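The Pulleo Trial

The kit came on a Friday. Henrique Macedo signed for it, carried the case through the curtain and set it on the folding chair so he could read the label. Pulleo hand grippers, one pair. Cables, one pair. Trial period, 2 weeks. Price if kept, 2498, and a line below that saying who to call at Mornari if anything was missing.

Nothing was missing. He put the grippers side by side and read the booklet through to the end.

Tomás Tavares came in at noon with his lunch in a bag.

"Is that them?"

"That's them."

"They look heavy."

"They are, a little. You get used to it, it says."

The idea was simple enough. A person did the job by hand with the Pulleos, over and over, and the arms at Lokano would be taught from the recordings. Lokano packed small parts into trays. The old kit had made everyone's wrists sore and Noguchi, who ran the floor, had said she would pay for one more try and then she was done with it.

Henrique changed into the white shirt, buttoned the cuffs and stood at the table. Tomás put the orange block on the board and stepped back.

"Go ahead."

He brought the fingers in from both sides and closed them on the block.
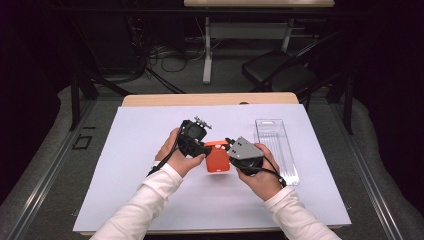
Henrique at the board, first morning of the trial.

"How does it feel?" Tomás asked.

"Like picking up a sugar cube with two shoes."

"Should I write that?"

"Write that the left one is stiff."

Tomás wrote it. Henrique let go, rolled his shoulders and did it again. By the end of the day his thumb ached, but his wrists were fine, and he told Tomás to write that too.

They kept at it the next week. On the fifth day the right gripper stopped sending. Tomás called Mornari and a man there told him to push the plug in harder. He pushed it in harder and it worked.

Noguchi came down on the last afternoon. She read the notes standing up, all 6 pages.

"Sugar cube with two shoes," she said.

"That was early on," Henrique said.

"Is it still true?"

He thought about it. "One shoe."

She held out her hands. He gave her the grippers, first the left and then the right, and showed her where the thumbs went. She bent over the board and closed them on the block, and it slid away toward the tray. She tried again and got it.

"Does the left one loosen up?"

"It did for me."

She moved the block to the tray and back again while Tomás ate the rest of his sandwich. Then she asked him for the number at Mornari.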